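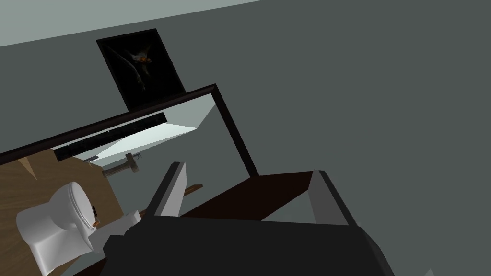

Progress Report No. 17

To: Buschmann Fund, Older Adults Program
From: Clovanby Senior Residence
Prepared by: Gerd Ruppert, Director of Resident Services

Staffing
The grant pays for two overnight aide positions and one part-time medication aide. All three are filled. The second overnight aide started in March and finished orientation in April. We lost one day aide to a hospital job and are covering those shifts with overtime, which is charged to our own budget and does not appear in the grant figures.

Our night call log shows 209 resident calls in May. The aides now write down the time they reach the room as well as the time of the call. We did not record arrival times before this year, so we have nothing earlier to compare them with.

Dementia care training
Training is open to everyone who works in the building, including dining and housekeeping. So far 76 employees have completed the basic course. The follow-up course on mealtimes and bathing has been slower to get going – the instructor from Berura was out for part of the spring, and two sessions were moved to June. We expect to run both.

Several dining room employees asked for shorter sessions that fit between lunch and dinner. We split the second module in half, and attendance at the Monday afternoon group has been better since.

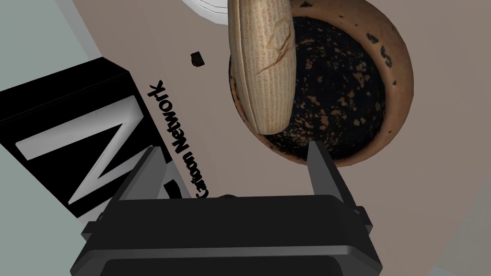 The night staff still have trouble getting to daytime classes. Starting next month we will offer the same material at 6 a.m., right after shift change, and pay for the extra hour out of the training line.

Care plans
Every resident's plan is reviewed with the resident and, when the resident agrees, a family member. We moved the plans into the Zeda system this spring. The medication pages took longer than planned and had to be checked by a nurse one at a time. Paper copies stay at the nurses' station until that check is finished.

Families have asked for a printed summary after each review. We now mail one within a week.

Budget
Wages are on target. The training line is underspent due to the postponed sessions. We are not asking to move money between lines at this point.

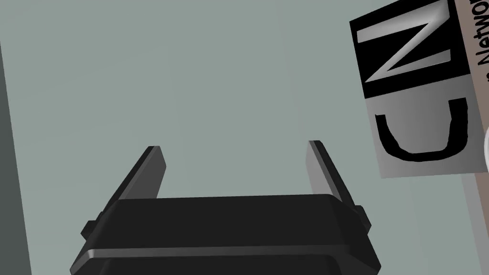

Will the overnight positions continue after the grant ends?
The residence plans to take over one of the two positions in its regular budget. Funding for the other has not been found, and we will report on it again in the next period.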